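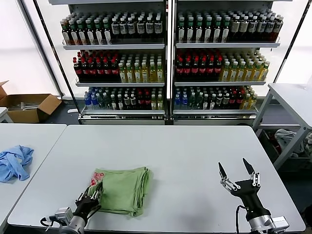
Is the Skametti garment steamer good enough to replace an iron?

For cotton bedding, curtains and most shirts it is, provided you accept soft creases at the hem and a refill every load or so.

I have used the Skametti upright steamer since March, mostly on household linens and work shirts. It replaced a Whitlock handheld that had started to spit. What follows covers heat-up, steam output, the tank, the hanger, noise and running habits, with a comparison to the two other machines I have owned.

Heat-up and output

The control has three positions. On the lowest, the unit is ready in just under a minute. On the highest it takes longer, and the ready light comes on a little early; if you start right away the first burst carries water. I now wait until the hose stops gurgling and point the first shot at the floor drain.

Output on the middle position is steady and wide enough for a pillowcase in two passes. The top position is useful for linen and for the thick seam on duvet covers. I would not use it on anything with a bonded print or a synthetic lining. A polyester blouse went shiny at the placket when I held the head against it too long, and that damage does not come back out.

The head is metal-faced and gets hot enough to press lightly. With the fabric hung and pulled taut from below, it takes out fold lines in cotton sheets that the Whitlock only blurred. It will not put a sharp crease in trousers. There is a clip attachment for that purpose, and it works poorly: the jaws close unevenly, and you end up with two faint lines a short distance apart.

Tank and water

The tank lifts off the back with one hand and has a wide cap. A full tank gave me 25 minutes on the middle setting before the pump began to draw air. The low-water warning is a small amber light at ankle height, which you will miss. Listen for the change in pump noise instead.

My tap water is hard. The manual permits tap water but recommends descaling, and the drain plug is underneath, so the machine has to be tipped on its side with the hose still attached. Sharada Annamalai, who lent me her Posier for a weekend so I could compare, descales hers through a side port without moving it. That is the better arrangement. Hers also has a longer cord, though its tank is smaller and the head is plastic.

Hanger and pole

The pole extends in sections with twist locks. Mine slipped under a wet wool coat until I tightened the lowest lock with a strap wrench – fingers alone were not enough. The hanger folds flat and has notches for straps. Wide shoulders overhang it slightly. For sheets and tablecloths the hanger is of little use, and I drape those over a shower rail.

The base has casters on one side only. It rolls well on tile and drags on carpet.

Noise and cord

The pump ticks at idle and hums in use. Conversation in the same room is possible. The hose crackles as it cools after shutdown and this continues for several minutes. The cord exits low on the left and has no rewind, only a pair of hooks, one of which is too shallow to hold the last turn.

Storage after use

Empty the tank before putting the machine away. I left mine full for a week and the first steam afterward smelled stale. Let linens hang until they are dry to the touch before folding; steamed cotton holds more moisture than it seems to, and a stack folded too early will set new creases at every layer. Fleece and terry need longer again.

Spare parts

Zetier, the shop I bought from, stocks the hose gasket and the tank cap. The head is sold only with the full hose. The replacement gasket I ordered was part 719 and fitted without trimming. The original had flattened at the inlet and was leaving a drip on the base.

Rating

Steam output: good. Tank: good. Descaling: poor. Pole: fair once the locks are tightened. Trouser clip: leave it in the box.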